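About Gosto

Hi, I'm Sabina Rathnayake, and if you've landed on this page you're probably either new to trading or you've been at it for a while and you're tired of giving your money back to the market. I've been in both spots, so pull up a chair.

Gosto is a small trading school in Flevport. We teach swing trading in stocks and currencies to people who have regular jobs. Most of our students trade in the evening after the kids are in bed, or on a lunch break with the phone propped against a sandwich. We don't run a signal service, we don't manage anybody's money, and we don't sell a robot that trades while you sleep (I get emails asking for one every week).

How I got here

I opened my first brokerage account with $2,000 I'd saved from doing payroll at a freight company called Limar. I picked stocks off a message board. I had no stops, no journal and no idea what a position size was supposed to be, and for a few weeks I thought I was a genius! Then one earnings report went the wrong way and I was down to $264. I remember the number because I wrote it on a sticky note and kept it on my monitor for years. It's in a drawer at the school now.

What I did next is what most people do. I bought courses. One of them had a man leaning on a car in every lesson. I learned a lot of indicators and had so many of them on my charts that I couldn't see the price anymore. I was still losing, only now with more colors.

Things got better slowly, after I met Kasun Nanayakkara at a library talk on retirement accounts. He'd been trading grain futures and he was the first trader I'd met who talked about his losing weeks without making a face. He looked at my statements, which took some nerve on my part, and asked me how much I'd planned to lose on each trade. I didn't have an answer. We spent that whole winter on that one question, and by spring I was down to one setup, one risk amount and a cheap notebook.

Kasun still teaches our risk class. People complain that it comes first, before any of the chart stuff, and he doesn't care.

What we teach

The Foundations course runs for 30 evenings. You'll learn how orders work, how to size a position, how to read a daily chart without decorating it, and how to keep a journal you'll really open again. You trade on paper for all of it. If you show up with a live account and an itch to use it, we'll ask you to leave it alone until the course is over, and yes, some people quit over that.

After Foundations there's the Review Room. It's where students bring their closed trades, good and bad, and we go through them together. Ignacio Villalba runs it. He came to us as a student with a habit of doubling up on losers, and he's very open about it, so nobody feels silly bringing in a mess. He'll ask you what the plan was, what you did, and where the two parted ways. It can get uncomfortable. It's also the part people write to thank us for.

We also have a journal template called Dewan. Shafiq Jayawardena built it as a plain spreadsheet, and it's still a plain spreadsheet. You fill in the entry, the stop, the reason and your mood (one word only, please), and it works out the rest. Students get it free, and they keep it when they leave.

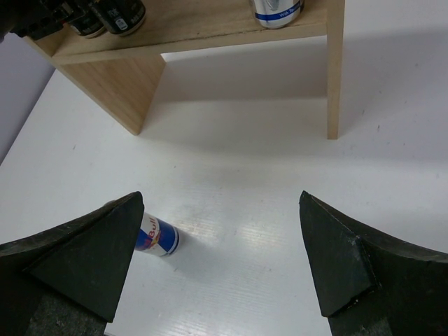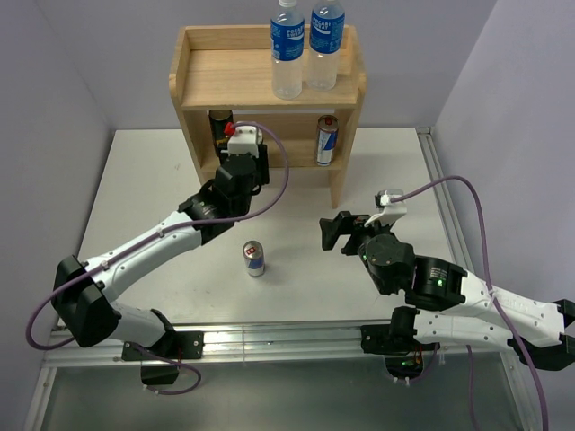

Let me talk about overtrading for a minute, which is my own worst habit and the reason Foundations has so many rules about waiting. A new trader thinks every quiet day is a wasted day. You sit down, nothing fits your setup, and after an hour you take something that sort of fits, just to have something on. I use drinks to explain it in class. A Red Bull can and a bottle of Pocari Sweat are both drinks, and when you're restless you'll grab whichever one is closer to your hand. But if your plan says Pocari Sweat, the can isn't a smaller version of your plan. It's a different trade, with a different stop and a different reason, and you haven't tested it. So write down what you're waiting for before the session starts, and if it doesn't come, close the laptop and go for a walk. I've had whole weeks in November with no trades at all, and they were some of my better weeks.

What it costs and how we get paid

Foundations is $1,000, and that's the whole price. You can split it into two payments if that's easier. The Review Room is included for your first three months and then it's a small monthly fee, which you can stop whenever you like by sending us an email. We don't take commissions from brokers. If you ask us which broker to use, we'll give you a checklist of questions to ask them and you can pick your own.

I've been asked why we don't have a cheaper version with just the videos. We tried it! People watched the first two and disappeared, and I felt bad taking their money.

Please don't pay for this course with rent money or a credit card you can't clear. If you write and tell me that's the situation, I'll send you a reading list, and you can come see us later on.

What we won't promise

I can't tell you how much you'll make. Trading is risky and a lot of people who try it lose money, including some who've studied hard. Some of our students trade a small account as a side thing and are happy with it. Some decided during Foundations that trading wasn't for them, and put their savings in an index fund. I'm proud of those folks too, and a couple of them still send us holiday cards.

You won't find screenshots of big wins on this site. I've had big wins, and they taught me very little. My second-best trade ever was a mistake (I'd typed the wrong symbol) and if I put that on a sales page you'd think I was brilliant.

Who's who

Sabina Rathnayake (me): founder, teaches Foundations, answers most of the email.

Kasun Nanayakkara: risk and position sizing.

Ignacio Villalba: Review Room.

Shafiq Jayawardena: the Dewan journal, the website, and anything with a cable.

Fathima Pramanik: student support. If you've missed a class, lost a password or need to talk through whether this is the right time for you, Fathima is your person. She used to work on a bank's complaints desk and she can't be rattled.

Visiting us

Classes meet upstairs from the print shop, and the door sticks, so give it a shove. If you'd like to sit in on an evening before you sign up, please do. Email Fathima and she'll save you a seat. You can also join online, where you'll see the same charts and hear the same questions, plus the occasional bus going by.

We keep groups small enough that I can learn everybody's name, which means there's sometimes a wait. If the next group is full we'll put you on the list and send you the paper-trading worksheet in the meantime. Do the worksheet! The students who arrive with it filled in have a much easier first week, and Kasun will be nicer to you.

Page last updated January 18, 2020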